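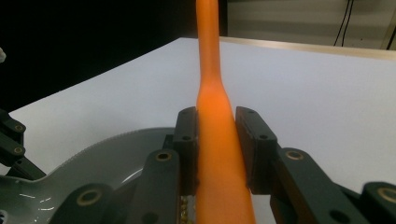
Notes for my talk, July meeting. Bernardo Calado
Time: 25 minutes and then questions. Speak slowly, I always go too fast in the first part.

Opening (no slide)
Good afternoon, and thank you for the invitation. I will talk about how we show a task to a robot. I will not talk much about the learning itself, my colleague will do this after the coffee. My part is the person who shows.

At Irura we have two ways to show. In the first way, the person holds the gripper in the hand and does the task with it, and the robot arm stays at rest. In the second way, the person sits at the control desk and moves the arm from a distance. We call them "by hand" and "by remote". Please stop me if I mix the two names, it happens to me when I am tired.

Slide 2: why two ways
We began with remote only. It was the way we knew from an older project, Brivel. The data was clean but slow. One operator did a pouring task well only after many days at the desk, and even then she stopped before each grasp to look at the second screen. With the tool in the hand, new people make a good demonstration in the first morning.
(Do not say that remote is bad. There are people from Lelby in the room and they use it every day with good results.)

Slide 3: the numbers
In the Cho set we have now 2,179 demonstrations which we kept. From the last period, 388 were recorded by remote and we kept 242 of them. Say clearly that the two counts are not for the same tasks, so nobody should divide one by the other. Last time a gentleman did this division on his phone and we lost five minutes.

Slide 4: what a good demonstration looks like
Main point: the hand must move as the arm can move. A person has a wrist which turns very easily, and the arm has limits. If the person makes a beautiful quick turn, the arm can not repeat it, and the recording is lost for us.
We ask people to:
- close the gripper fully before lifting
- keep the object in the view of the wrist camera
- wait one breath at the start and one at the end
- make the same task also in a not so perfect manner, and then correct it
The last one is always a surprise for new people. They want to show us only their best work. But the robot will arrive a little to the left, or too low, and it must have seen before how a person comes back from there.
Tell here the story of the spoon, short version.

Slide 5: two grippers
When the task needs two hands, one gripper holds the bowl and the other does the work. People forget the holding hand. They look at the working hand and the other one slowly goes down, and the bowl tilts. We see this in the recordings again and again. Our advice is to practice the holding alone for some minutes, with no second tool.
By remote this problem is smaller, I think for the reason that an idle controller simply stays where it is. I am not sure of this. If somebody knows better I would be happy to hear it.

Slide 6: things which cost us time
Shiny objects. Reflections move when the camera moves, and the tracking jumps.
Changing the table cover in the middle of a set. Please do not do it.
Finger pads which are a little loose. Check the screws in the morning and again after lunch.
Talking to the operator during recording. I am guilty of this one.

Slide 7: what we do next
We want to mix the two ways in one task: most of it by hand, and the difficult ending by remote, on the real arm. The first tests are done but I have no result to show yet. If they ask for a date, say that we do not promise a date.

Closing
Thank the Cho team for the recordings and for their patience with my instructions. Leave the contact slide on during the questions. The demonstration guide is two pages, printed copies are by the door.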